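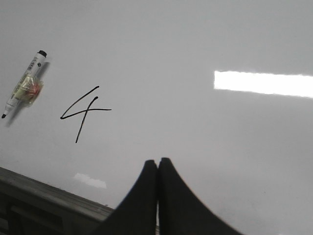
A marker and a whiteboard.

Graklow folding proofing box: a winter and a bit with it

I bake sourdough in an old house in Guelph where the kitchen drops to sweater temperature the minute the furnace cycles off, so I had been proofing dough in the oven with the light on for years. It works, sort of, until you forget and preheat. (I have done this. Goodbye banneton.) My neighbour Perla Espinoza lent me her Graklow for a couple of bakes last fall and I ordered my own before I'd given hers back!

It folds flat, which sold me straight away. Ours lives beside the cookie sheets and takes less than a minute to put together. The lid has a window big enough to check the dough without letting the warmth out, and the dial is a real dial that you turn, no app, no beeping. There's a little water tray for humidity too. I ignored it at first and got a leathery skin on the dough, so use the tray.

The difference in the bread was bigger than I expected. My country loaf used to take anywhere up to 8 hours in bulk in January and now it's done in 5, pretty much every time, and I can plan supper around it. Yogurt sets beautifully in jars. I've also softened butter for cookies in there, and brought back a very sad starter that Perla had written off on my behalf.

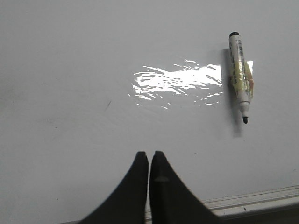

Temperature is the one thing I'd ask you to test for yourself. Mine runs 2 degrees warm at the low end and is spot on from the middle up, which I only worked out by putting a cheap probe in a glass of water and checking it through the day. After that I kept notes on every loaf: dial setting, flour, start time, when I shaped it. I use a whiteboard for this, and it has its faults, the glare most of all. Stand at the wrong angle and there's a big ragged patch of white light just where you want to read, plus the cloudy smudges that old writing leaves behind. Copy anything you care about into a notebook before you wipe it.

A few gripes. The rack is narrow and my largest bowl sits on it with nothing to spare. The cord is short, so it has to live at the toaster end of the counter. The instruction leaflet is mostly pictures of hands. And it isn't cheap! I paid nearly $300 with shipping, and for someone who bakes once a month I think the oven light is still fine.

If you bake every weekend in a cold kitchen, though, I'd buy it again tomorrow. Next up is a panettone, and I've already cleared the counter for it.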